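**Evening desk clearer, part-time, Kadari office**

Hakenine needs one person to reset shared desks after the day teams leave. The rate is 65 per shift, with about 100 shifts a year. Shifts start at 18:00.

Each desk is returned to a standard layout: keyboard square to the front edge, mouse on its mat, chair pushed in, cables off the working surface. Bottles, pencils and other small items go into the tray for that desk. Monitors are not unplugged or moved.

The long white desks with the dark grey dividers are done first. They carry several monitors each and take the most time.
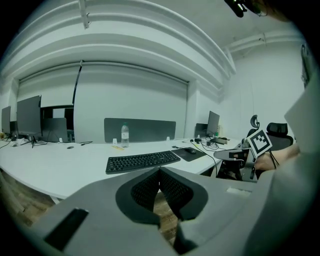

## Requirements

- Able to stand and bend for two hours
- Basic knowledge of computer leads
- Written English for the shift log

Apply in writing to Dineo Ndlovu, Facilities, by the end of August.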